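Home News Essays Teams Join Search

6 min read

I have an opinion about simulated kitchens, and since Clementina Ramalho has heard it enough times over lunch to recite it back to me, I'm putting it in writing. We spend far too much energy making our policies smarter and far too little making our tools for looking at them less awful. I'd happily trade a month of clever training tricks for a replay viewer that opens quickly and doesn't lie to me about timing.

Some background for people outside the group. For most of this year I've been working on the task suite we call Luangrath, which is a bunch of simulated kitchen chores for a robot arm. The software that decides where the arm goes next is a learned policy sitting on top of a fairly ordinary controller. The policy says "be over there," the controller works out the joint motion, and then the policy gets another look at the world and changes its mind. When it's good, it's lovely to watch! When it's bad, you sit there at your desk trying to work out which of the two let you down.
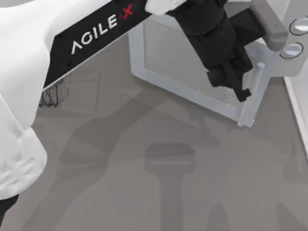 Kevness Robotics Software, Planning and Control Team

Posted 7/9/26

So let's talk about microwave doors, which have eaten more of my life than I'd like. A door is a wonderful test for planning code because it only moves one way. A mug will forgive you. If your grasp is a bit off, the mug turns a little in the fingers and everybody carries on. A hinge won't do that. The handle travels along an arc, and if your planner thinks the arc is somewhere slightly different, the gripper and the door start arguing, and the physics engine settles it in whatever way it feels like that morning.

Back in April we had a run of failures on the door task, and the first theory (mine, I'm sorry to say) was that the policy hadn't seen enough doors. That's always the first theory. More data, train again, go get coffee. We added 800 fresh episodes and the success rate sat exactly where it had been, at 73 percent, which I took kind of personally.

Then Deepak Sengar did the boring thing. He took 20 failed episodes and stepped through them one control tick at a time, with the commanded pose and the measured pose drawn on top of each other. It took him most of an afternoon, mainly because our viewer at the time needed to reload the entire kitchen whenever you scrubbed backward. And what he found was a stale transform. The planner was using the hinge position from the start of the episode, and we randomize the appliance placement a moment after that. The policy was fine. It had been doing its best with bad directions the entire time, poor thing.

The fix was two lines. I've thought about that a lot. All that compute, all those new episodes, and the answer was sitting in the logs waiting for a person with enough patience to put up with our terrible software.

Now, I know the other side of this, because Nuno Calado gives it to me regularly. His view is that debugging by eyeball doesn't scale, and that once you have enough tasks you've got to trust the numbers. He's right that you can't watch everything. I don't want to watch everything! But a success rate only tells you that something's wrong. It's no help at all in saying what, and the gap between those is where I seem to spend my working day.

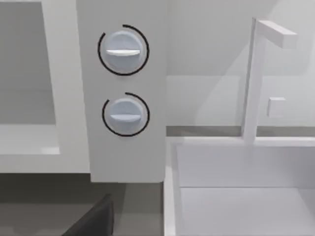

What I'd like is for the metrics and the viewer to be the same tool. You click on the ugly number and you land in the episode that made it ugly, at the tick where the plan and the motion parted ways. We have a rough version of this now, called Dromard, mostly built by Siriporn Klinhom in between other things. It's plain as can be. It shows a timeline, a few traces and the rendered views from the cameras, all locked to the same clock, and you can drag backward without waiting. I can't overstate how much the dragging backward matters. You start at the moment things went wrong and creep toward the cause, and half the time the cause is way earlier than you'd have guessed.

It has changed how we argue, too. Before, a disagreement about a failure would go around the room for ages, with the controls folks blaming perception and the perception folks blaming the planner (the planner folks, meaning me, blamed the simulator). These days somebody pastes a link to a tick and we all look at the same thing. We still disagree, but it's over faster.

There's a money side to this and I don't want to skip it. Tooling is hard to defend in a review. Nassoro Simiyu had to explain to the people who fund Skaltatcombe, our evaluation cluster, why an engineer was spending her weeks on a scrub bar. You can't put a scrub bar on a slide next to a learning curve. My suggestion, for anyone having that same meeting, is to keep a list of bugs along with how long each one took to find, and bring the list. Ours made for pretty grim reading.

I do worry about going too far the other way. I've worked in places where the dashboards were gorgeous and the robot couldn't pick up a spoon. And simulation has its own trap, which is that every value is available, so you're tempted to plot them all, and then you've got a wall of squiggles and you're back to guessing. The version of Dromard I like best is the one with most of the traces turned off.
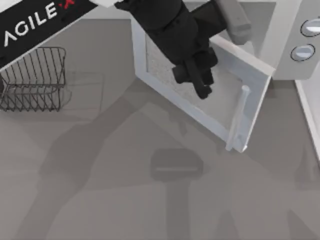
Should a small team build its own replay viewer before it has a policy that works?

I'd build a crude one first, yeah. Log the commanded pose, the measured pose and whatever the planner believed about the world, stamp them all with the same clock, and get something on the screen that can step backward. It can be hideous. Ours was, and it would still have found the hinge bug sooner than I did if it hadn't been so slow that we avoided opening it.

The drawer tasks are next on my plate, and the drawers have two runners that don't always agree with each other. I've already got the viewer open.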